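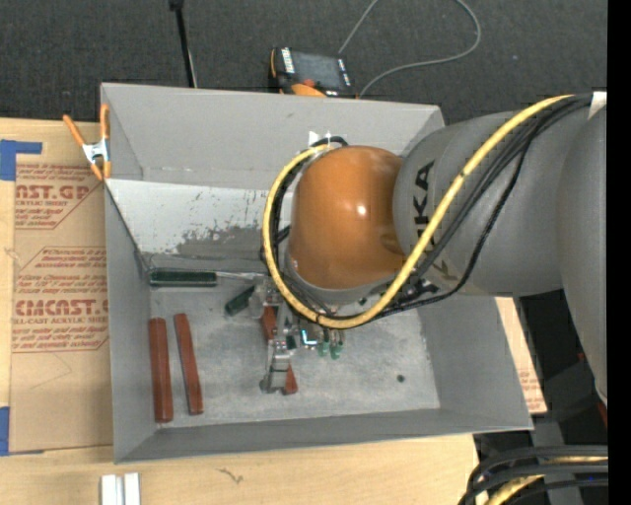
5. Setting up the bin

By this point the arm is bolted down, the Nosgate control box has its green light, and you have read section 4 (or at least turned its pages at a respectable speed). Now you give the Fostis picking kit something to pick from.

The bin does nothing clever. It is the part of the kit with no wires in it, and it accounts for most of the calls to our help line.

5.1 Before you start

You will need:

The bin
Two spring clamps (supplied)
Blue tape
A set of practice parts: bars, screwdrivers, whatever you mean to pick later on
The handheld controller
A table that does not rock

Test the table by leaning on it. If it moves for you, it will move for the arm, which weighs more and has no manners.

CAUTION: Keep the arm in hold while your hands are in the bin. The stop button on the handheld controller works very well, but only for people who can reach it.

5.2 Placing the bin

1. Send the arm to its park position from the Setup menu. Wait for the tone.

2. Put the bin on the table with its long side facing the arm. It need not be perfectly square. A slight turn is fine, and the kit will measure it in step 9. What it cannot forgive is a bin that was square in the morning and has wandered by lunch.

3. Check the reach. The middle of the bin floor should be no more than 350 mm from the front reach mark on your layout sheet. Customers with deep tables like to push the bin back to make room for a mug. Please find somewhere else for the mug.

4. Fit a spring clamp to the rim at a back corner, jaws pointing down. The second clamp goes wherever it will grip without standing in the path of the arm. On some tables there is no such place, in which case one clamp and a strip of tape will do.

5. If you are using a sheet under or beside the bin, leave its paper covering on and tape down the corners. A bare glossy sheet throws light back at the sensor and the kit will report parts that do not exist. It is always very sure of itself when it does this.

Note: The inside of the bin will get scuffed. The coating flakes first on the sloping panel, where parts slide down and fingers scrape. Flaked coating does not affect picking and is not covered by the Clenau warranty, which was written by somebody who had seen a bin before.

5.3 Dressing the cables

6. Look at where the cables run along the arm and round the wrist. Each should have enough slack for the wrist to turn fully and not so much that it can hook the rim. If a loop hangs below the gripper fingers in any position, shorten it at the tie nearest the wrist.

7. With the arm still in slow mode, turn the wrist all the way one way, then all the way back. Watch the cables and ignore the gripper, which will be doing nothing of interest.

8. Check the lead on the handheld controller as well. It should lie behind the bin or off to the side, where the arm does not go. We mention this because the lead is long, and because we sell a fair number of replacements.

CAUTION: Do not tie the gripper leads to the outside of the bin. It looks tidy right up to the first lift.

5.4 Measuring the bin

9. With the bin empty, choose Setup, then Bin, then Learn. The arm will visit each corner in turn at a pace best described as stately. Allow 177 seconds. The progress bar reaches the end well before the arm does and should be treated as decoration.

10. When the controller shows BIN OK, press Save. If it shows BIN ODD, check for the following:

A clamp fitted to the front rim
Tape or a tag stuck to the inside wall
A tool left in the bin by whoever fitted the clamp

11. Run Learn again. Two BIN ODD results in a row with nothing in the bin usually mean the table has moved. See the remark about leaning.

5.5 The first parts

12. Put the arm in hold and lay a few bars on the bin floor by hand. Start with 3. Leave space between them, and let at least one lie at an angle, as parts do when they are tipped in.

13. Add one or two longer tools. A screwdriver is a good test: the handle is fat, the shaft is thin, and the gripper has to decide which it prefers. Lay the first one against the foot of the sloping panel. This is the hardest place in the bin, and you may as well know now.

14. Step back, release the hold and choose Pick, then Single. The arm will come in over the middle of the bin and lower the fingers to the part it likes best. You do not get a vote until section 7.

15. If the fingers close on a bar and slip, raise the grip setting one step at a time. The factory value is 115. Going straight to the top setting is popular and is the reason section 11 deals with bent finger tips.

16. Repeat until the bin is empty or the controller shows NO PARTS. These should be the same moment. If there is still a part in the bin, it is nearly always lying along a wall. Nudge it towards the middle, with the arm in hold, and carry on.

Note: Very dark handles on a grey floor can be slow to find. Customers using the Cárdenas lamp bar should turn it up before turning us up. Everyone else can try moving the table nearer to a window, and then away from it again at four in the afternoon, when the sun comes round.

5.6 Leaving it set up

The bin measurement is kept when the power is off. It is lost if you press Learn out of curiosity and then walk away. After any change to the clamps, the table or the sheet, repeat steps 9 to 11 before picking.

Parts may stay in the bin overnight. Park the arm clear of the rim before switching off, and hang the controller on its hook if you fitted the hook in section 2. The hook is in the small bag you have not opened yet.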